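I went to a robot open day and came home thinking about my living room

Castamby opened its doors to the public in May, and my neighbor Erdal Çınar talked me into going. I write a column about houses, mostly, so I figured I'd eat the free cookies, watch a metal arm wave at some kids and be home by lunch. I stayed until they started stacking the chairs!

The big draw was supposed to be the talk in the main hall, with slides and a very good microphone. It lasted nearly 20 minutes and I remember almost none of it. What I remember is the smaller demonstration down the hall, in an apartment they use for trying out Oton, their household arm. Only 10 of us were let in at a time, shoes off, and Yavuz Ekinci ran the session in his socks.

He asked Oton to pick up a dish towel. It took two tries. A man behind me laughed and said his toddler was quicker, and I'm sure that's true, but I was on the robot's side by then. Have you ever watched yourself pick up a towel? You don't look, you just grab. This thing had to find an edge, line up its two fingers, close them and then work out whether it was holding anything.

So my opinion, for what it's worth, is that open days should be mostly this. Skip the dancing robots and the music. Show people the slow part, with the misses left in, and let them stand close enough to hear the motors. I trusted Yavuz more after that first miss than I trusted anyone on the stage.

I also think the room matters more than the arm does. I've seen demos on a clean white table under perfect lights, and they tell me nothing about my house, where the sun comes straight in at the window and there's always a knot of cables by the TV. Castamby got that right.
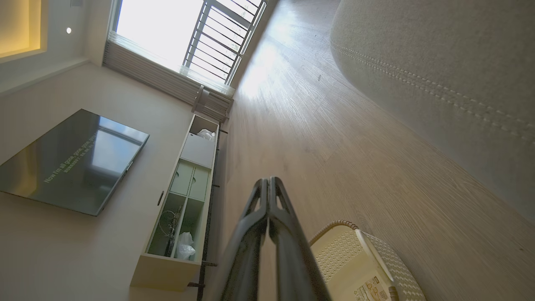 Recep Kocabaş, who was in my group, wanted to know what a thing like this would cost him, and got a polite shrug. Fair enough, but I'd have liked a number, even a scary one. If you invite the public in, you should expect the public to ask about money. I'd also have liked more time. We got 16 minutes, shoes included, and there were still hands up when the next group came in.

Erdal liked the talk better, so we argued all the way back to the car. He wants to see what these machines will do someday – I want to see what they can do with a towel this afternoon. We're both going again next year.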